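About Us

Welcome to Erken, and thank you for taking the time to find out who we are! We are a small sewing school with one long room, a great many windows and a kettle that is rarely allowed to cool down, and we have been teaching people to make, mend and alter their own clothes since the November we first got the keys.

The school grew out of an alterations shop on Tekov Street. Customers would come in to drop off a pair of pants, and then they would linger at the counter and ask how the hem was going to be done, and whether it was hard, and whether their grandmother's old machine was worth getting out of the closet. (It nearly always was.) After enough of those conversations it seemed a little silly to keep sending people home with the answer half explained, so we pushed the pressing table against the wall one evening, set out chairs, and held a class on hems. It ran an hour over. We held another one the next week, and by the following spring the alterations had moved to the back and the classes had taken over the front.

We're still on Tekov Street, two doors up from where we started, in what used to be the Samir shoe store. If you remember buying school shoes there, come in and have a look, because the old wooden shelves are still up and now hold our fabric, and the long mirror by the door turned out to be just the thing for fittings.

What we teach

Our beginner course, First Stitches, is where most people start, and it assumes nothing at all. You'll thread a machine (and unthread it, and thread it again), learn to cut on the grain, and go home at the end with a drawstring bag and a pair of pajama pants that really do stay up. After that you can go on to skirts and simple dresses, or shirts, or our mending course, which has become the one we are proudest of. People bring in coats with torn linings, jeans that have given up at the knee, a favorite blouse with a sleeve that never sat right, and we work out together what can be done.

We keep our groups small so that a teacher can get to you before you've sewn the pocket shut. Machines, thread, pins and scissors are all here and included in the price. You're welcome to bring your own machine if you'd like to get to know it better, and we'll gladly help you carry it in from the car.
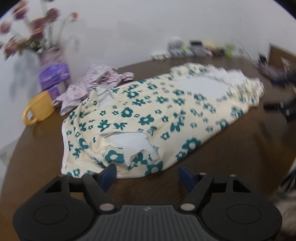

Cotton is what we recommend for a first garment, by the way, and we say so to everyone who calls. It presses nicely, it doesn't slide off the table, and it forgives you for unpicking the same seam twice. Save the silk for later! We keep a remnant bin by the register for anyone who wants to practice first, and you can fill a paper bag from it for $3.

The Ukuditz Fund

Several years ago a longtime student left us a generous gift and asked that it be used for people who wanted to learn and couldn't manage the fees. We named it the Ukuditz Fund, after the village where she learned to sew, and it has paid for 49 places so far. If you'd like one, just tell us when you sign up. There's no form, and we won't ask for paperwork.

Coming to see us

You don't need to book to visit. The door is open whenever a class is on, and somebody will be happy to show you the room and talk you through the courses, usually at greater length than you bargained for. Parking is easiest behind the building, and the back entrance has a ramp. New course dates go up on our schedule page and on the chalkboard in the window, and if the one you want is full, please ask to go on the waiting list, as places do come up.

Page last updated 15 June 2021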